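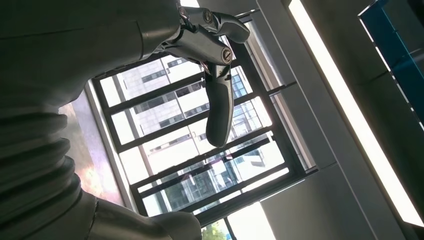 Charcoal-framed window with the office block opposite and trees below

Windows at Podbridge: frequently asked questions

This page covers the large windows in the rented rooms and shared areas at Podbridge, Darnden. If your question is about blinds in the meeting rooms, see the separate page on room fittings.

Who cleans the windows?

We do. The outside glass is cleaned by a contractor and the inside glass by our own cleaning team. Both are included in your service charge. There are 341 windows in the building, so a full round takes several weeks and your neighbours may be done well before you.

How often are they cleaned?

Outside, four times a year. Inside, once a month. The August outside clean is sometimes put back if it is very windy, as the contractor will not work at height in strong gusts. We put a notice in the lift when dates change.

Can I clean the inside myself between visits?

Yes. Use a soft cloth with warm water and a small amount of washing-up liquid, then dry with a clean cloth or a rubber blade. Start with the top panes and work down. Do not use scouring pads, wire wool or anything with bleach in it. Please don't stand on desks or window ledges. Reception has a long-handled cleaner you can borrow.

How do I clean the dark frames?

Dust and finger marks show up more on charcoal than they would on white. A damp cloth is enough most of the time. Wipe the horizontal bars first, where most of the dust settles, then the uprights. Dry them afterwards or you will get water marks. Polish leaves a greasy film and makes the next lot of dust stick.

There are smears I can't get off. What are they?

If they don't move when you wipe the inside, they are on the outside or between the two sheets of glass. Outside marks will go at the next clean. Misting or spots between the sheets mean the seal has failed and the pane has to be replaced, so please report it.

Can people in the building opposite see in?

During the day, not very much. The glass reflects a good deal of daylight, and from your side you may also notice reflections of other windows lying over the view. After dark with the lights on, people across the way can see in quite clearly. If that is a problem, pull the blinds down when you switch the lights on.

Can I put film on the glass?

Only with written permission. Some films make the glass heat up unevenly and it can crack. We allow one frosted film, supplied by Tichý, on the lower panes. You pay for the film and the fitting, and it has to come off when you leave.

Can I stick posters or signs on the windows?

Small notices facing into the room are fine if you use removable tape on the glass. Nothing should be taped to the frames, as the tape can lift the coating. Signs facing outwards are not allowed on any floor.

Do the windows open?

Most don't. Where a pane does open, it has a handle and a key-operated limiter. Do not remove the limiter. If the handle is stiff, leave it and tell us. Fresh air in the rooms with fixed windows comes from the ceiling vents.

The room gets very bright. What can I do?

Turn your desk so that the screen is side-on to the window. Having it directly in front of the glass means looking at a bright sky all day, and having your back to the glass puts the glare on the screen. We can move desks for you once per tenancy at no charge.

Can I keep plants by the window?

Yes, as long as they stand in a tray and don't touch the frame. Leave a gap so the cleaners can reach the glass.

I've found a crack or chip. What should I do?

Keep people away from it and ring reception on extension 101. Chips under 3 mm are noted and checked again at the next inspection. Anything bigger is looked at the same day. Replacement glass is cut in Zaltville and usually takes two to three weeks to arrive. We will fit a temporary board if one is needed.

Will I be charged for broken glass?

Not for failed seals or weather damage. If the pane was broken by someone in your office, we pass on the cost of the glass and fitting.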